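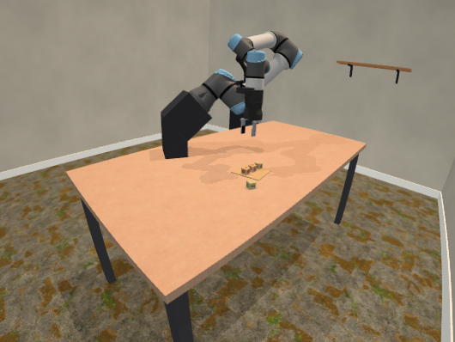
Heltum tabletop simulation package: is the standard license sufficient for a teaching lab?

Posted by Mhairi Urquhart, 07/05/2020
Category: Software and licensing

Our department is considering the Heltum simulation package for an introductory course in robot manipulation. The course enrolls up to 89 students per year, and the physical laboratory can serve only a small part of that number at one time. The intention is for students to complete the block-handling exercises in simulation before they are given time on the real arm.

The vendor has supplied an evaluation copy of the standard edition, which includes the table, the arm with its two-fingered gripper, and the set of small cubes. I have read the product sheet and the installation notes, but the following points remain unclear to me.

First, does the standard edition permit an instructor to change the starting positions of the cubes, or is this reserved for the extended edition? Our exercises require the cubes to begin both on the mat and directly on the tabletop.

Second, is the contact behavior between the gripper fingers and the cubes good enough that a student's program can be graded on it? We would not wish to mark down a correct program because a cube slid out of the grip for reasons internal to the software.

Third, has any institution found the shadows and surface markings to be of practical use in exercises that rely on a camera view, or should these be regarded as decoration?

Replies from persons who have used the package for instruction would be especially welcome. A purchasing decision is due in June.

Jaanus Ramanauskas
Member, Clurnorberg Technical College

We have used the standard edition for two academic terms and I am able to respond to each point.

Starting positions may be changed in the standard edition. They are kept in a plain text layout file, and each cube has its own entry giving position and rotation. The extended edition adds a graphical editor for the same file. Our teaching staff edit the text directly and have not found this burdensome. Please note that the mat has a small thickness. A cube that is moved from the mat to the table must have its height value lowered accordingly, or it will drop when the run begins and may come to rest at a different angle. The manual mentions this only in an appendix.

With regard to contact behavior, the default settings are acceptable for slow motions and poor for fast ones. When the fingers close quickly, a cube is sometimes pushed sideways before both fingers have made contact. We resolved this by reducing the simulation step to 2 milliseconds and by placing a limit on the closing speed in the assignment instructions. After these changes, the same program gave the same result on repeated runs, and we were satisfied to use it for grading. The smaller step does increase the running time on older computers. I would advise testing on the machines your students will use before the purchase is approved.

Cubes placed close together are a separate difficulty. If there is no room for a finger between neighbors, the student must either approach from another side or separate the cubes first. We regard this as a useful exercise, but it should be assigned deliberately and not in the first week.

On the third point, the shadows are of real value. Several of our students wrote color thresholds that performed well on the lit part of the table and failed where the arm's shadow fell across it. Shadows can be switched off in the display settings, and we do so for the opening assignment only.

The standard license covers 4 simultaneous users. For a class of your size you will need the classroom extension, which is priced separately and is not listed on the product sheet. Request a written quotation.

Lertchai Intarasuk
Member

It works fine. We have the Lunde package at our site, and the cubes and gripper are much the same. I would choose whichever is cheaper.

Nanami Hoshino
Member, Esstead Training Center

I concur with Mr. Ramanauskas on the licensing question and would add two remarks.

The user limit is enforced by a license server, and a seat is not released immediately when a student closes the program improperly. In our installation the delay was long enough to disrupt a scheduled session. Support provided a setting that shortens it. If you encounter error 2063 at startup, this is the cause, and the setting is described in the server notes under "idle release."

Results obtained in simulation should also be checked on the physical arm at an early stage. Our students' programs transferred well for reaching and positioning. Grasping required further adjustment, chiefly in finger opening and approach height. We now reserve one supervised session for this purpose before the final assignment, and the evaluation copy should allow you to plan a similar session before your order is placed.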